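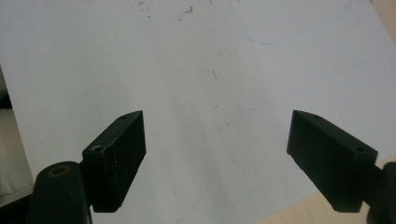

Chapter 6
Buying the Gripper, Budgeting for the Fingers

What this chapter covers
Working out the whole cost of a gripper before you sign. Spares and wear parts. Hand-held tools versus arm-mounted. Writing a one-page equipment plan. Reading a quote.

Before you start: have your task list from Chapter 5 beside you. If you skipped it, go back. A budget without a task list is a guess with a dollar sign.

6.1 The price on the quote

Most first-time buyers look at one number. Wrong number. The gripper body is a single line, and everything that bolts to it is another line, usually on another page. Fingers, mounts, fasteners, cables, freight. Then labour to fit it all, which hardly ever gets quoted.

Take the Rundulden workshop, which we'll follow through the chapter. Small outfit, sorting and packing light parts. They got a quote from Okabe for two hand-held units and one from Zarna for the same. Okabe came in $98 cheaper per unit. Looked like an easy call. But Zarna included a spare finger set and Okabe didn't, and a spare set from Okabe was $64. Still cheaper on paper, by $34. Then freight: $70 per unit from Okabe, none from Zarna. Cheaper quote, dearer tool. Do the sum yourself befor reading on.

6.2 Fingers are a consumable

Put them under consumables, not capital. They chip, they round off at the tips, screw holes get sloppy after enough changes. Printed fingers are cheap to replace if you have a printer and someone with a free afternoon. Cost that afternoon. It isn't free just because the person is already on the payroll.

Things to ask the supplier, in writing:
What screw size and how many per finger?
Can one finger be swapped on its own or only the pair?
Are the drawings supplied?
How long do spares take to arrive?
Will this year's fingers fit next year's mount?

That last one caught Vuvar Packaging badly. New mounts in March, old fingers in a drawer, nothing lined up. See Case 6.2.

6.3 Opening width

Measure your biggest part. Then measure it again in whatever tray or bag it really arrives in. Opening width gets quoted at the tips on some data sheets and at the base on others, and fingers set on an angle will give you two quite differnt figures. Ask which. Write it on the quote.

Key terms: capital item, consumable, landed cost, lead time, opening width, spare set.

Warm-up task: pick one tool in your own shop. List every part of it that has been replaced. Put a price beside each, labour included. Keep the list, you'll need it in 6.4.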